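Friday, late, kettle on

I meant to write this on the train and then spent the whole journey looking out of the window instead, so it will have to be now, with the heating ticking and my feet up on the kit bag I should have unpacked hours ago.

The hall at Plillside is done, more or less. Two days of photographing paintings for Mafalda Pacheco's catalogue, and my back is telling me all about it. I had forgotten how much bending there is in copy work. You would think that taking a picture of a flat thing on a wall would be the gentlest job going, and for the first hour it is, and then you find yourself on your knees for the ninth time looking along the skirting board to see if the stand is level.

Mafalda had told me on the telephone that the pictures were "not big". I ought to have asked what that meant to her. One of them came up to my chin and needed both of us and her brother-in-law to lift it down, and the varnish on it was like a shop window. Every time I thought I had the lights right I would look at the screen and there would be a lovely clear ceiling fitting in the middle of the sky. We turned the ceiling lights off. Then there was me, faint but unmistakable, in a pale blue jumper, hovering over somebody's cornfield. I should have known better than to wear that jumper. I put my black coat on and buttoned it to the neck and that was the end of me in the cornfield, though I was far too hot for the rest of the morning.

The new Callar stand behaved very well, I must say. I've been grumbling about what it cost since I bought it and I think I shall have to stop now. It goes up without that little lurch at the second section that the old one always had, and when I hung the water bag off the back it just stood there, solid as anything. The Godinho clamp is another matter. It holds, I can't say it doesn't hold, but the handle always ends up pointing at the wall exactly where you can't get your fingers round it, and then you have to take the whole arm off and start again. Rogelio Lagman swears by his and has four or five of them. I asked him once how he manages with the handle and he said "what handle?", so either his are an older kind or he has stopped noticing. I might try swapping mine round so the arm comes in from the left. I'll do it tomorrow if it's dry and I can spread everything out in the yard.

I did the grey card at the start of every picture, like a good girl, and I wrote the order down in the red notebook, and then after lunch I forgot to do either for two pictures running because Mafalda was telling me about her mother's house and the cistern and the neighbours who wouldn't sign anything. It's a wonderful story, and it goes on for years. I went back and did them both again. Armindo Amaral used to say you should never photograph anything while someone is telling you about a house, and he was quite right, bless him, though he was the worst one of all for telling you about houses. 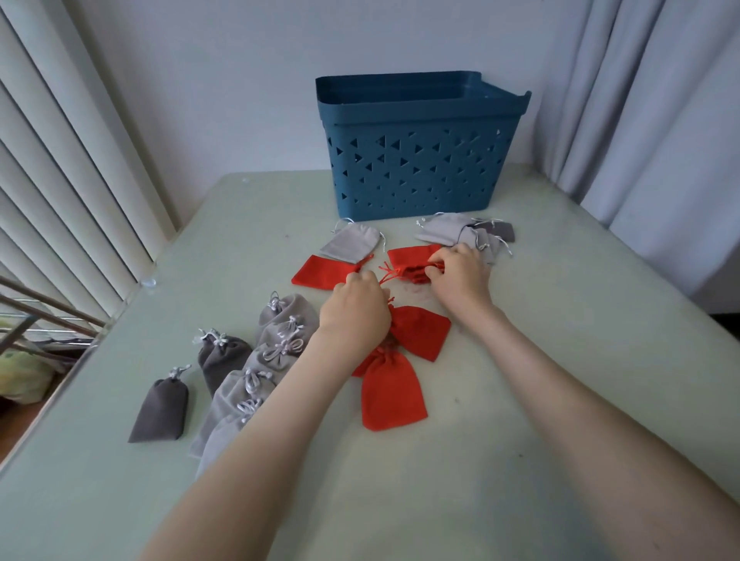
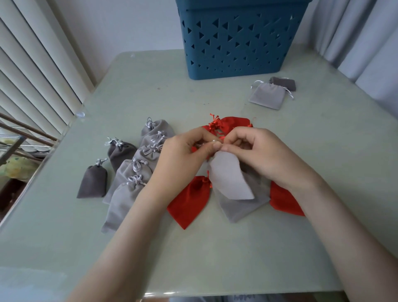 How do you light a varnished painting without getting shine all over it?

Put one light on each side of the picture, the same distance away, and aim them in at a shallow angle so that the shine bounces off to the sides and misses the lens. Switch off everything else in the room and cover the windows if you can. If there is still some glare, a polarising sheet over each light and a polarising filter on the lens will usually clear it, though it will also deepen the colours a little, so take your grey card shot with the filters already on.

There, I've written that out neatly so I can copy it into the email for Benedita Abreu, who asked me on Tuesday and has been waiting ever so patiently. She has her grandfather's seascapes to do and wants to try it herself before she pays anyone, and I think that's exactly the right spirit. I shall lend her the old stand, lurch and all. She's welcome to the reflectors too, but the big softbox stays here, as it took me most of a summer to find one that folds the way I like.

What I didn't put in for her, and perhaps should, is how long the angle business takes the first time. It sounds so simple written down. In the hall I had the left-hand light where I wanted it and the right-hand one had to share its corner with a radiator and a piano. The piano wouldn't move. Well, it would have moved, it's on wheels, but there was a notice on the lid asking people not to, in very firm capitals, and Mafalda has to live with those people. So I brought the left one in to match the right, and turned both down, and used a longer exposure, and it was fine. A painting doesn't fidget. I do like that about them. After all those years of christenings I still find it a treat to have a subject that waits.

I set the lamps to 100 for the focusing and then brought them down for the shots themselves, and I must remember to write that on the inside of the case lid, since every single time I start out trying to focus in the gloom and wonder why it's such hard work.

Tiago Azevedo came by in the afternoon to see how it was going, and stayed to hold the tape measure, and then stayed to eat the almond biscuits. He's got himself a subscription to Gistatix for sorting his files and is full of it. He says it puts everything in the right folder by itself. I'm happy for him, I really am, but I've had the red notebooks since before he had a camera and I can find any job in them in the time it takes him to remember his password. I said so, kindly I hope. He laughed and said I would come round to it by September. We shall see! He was very good with the tape, I will give him that. He measured from the centre of the picture to the lens and called it out, and then measured to each corner, and when the top right corner was out he didn't say a word, he just went and pushed the stand over with his foot until it wasn't.

I do wonder if I ought to be shooting straight into the laptop. Everyone does now. I had the cable with me, the long orange one, and I did think about it, but there was only the one socket that worked and it was spoken for, and in the end I looked at everything on the back of the camera with my reading glasses on. I checked the corners on every picture, blown up as far as it goes. Then this evening I sat down and went through them properly on the big screen, and there is one, the little portrait of the woman with the fan, where the bottom edge is just slightly soft. You wouldn't see it in print at the size Mafalda wants. I can see it, though. I've lain on the settee since supper thinking about that bottom edge.

I think the painting itself is bowed. It was on the easel and not on the wall, and the old board has gone a bit like a crisp. If I'd closed the lens down one more stop it would have been all right. I'm in two minds about whether to ring Mafalda and go back. It's only the one picture, and the train is not dear if I go after ten, and I could take her the tin back at the same time. She did say she was printing 2000 copies, and that's a lot of copies of a soft edge. Yes, I shall ring her. I'll say it's about the tin and work round to it.

Things to do before then, while I think of it. Charge the spare batteries, both of them, and put them back in the pouch they belong in and not in my coat. Find the missing sandbag, which I am nearly sure is in the boot of Tiago's car. Buy more black cloth, the heavy sort, as the piece I have lets daylight through where the moths have been, and I had to stand a tea tray against the window at one point. Gaffer tape, 5 rolls if they have the narrow. And order another pair of stand feet from Callar, the rubber ones, as one came off on the steps and rolled under the hedge and it was too dark to go after it.

It rained all the way home from the station and the bag is damp at the bottom. I've taken the lenses out and stood them on the dresser with their caps off to breathe. Mother's clock says ten past eleven so it must be nearer half past. I'll do the unpacking in the morning, and wash the coat, which smells of hot lamps and almonds.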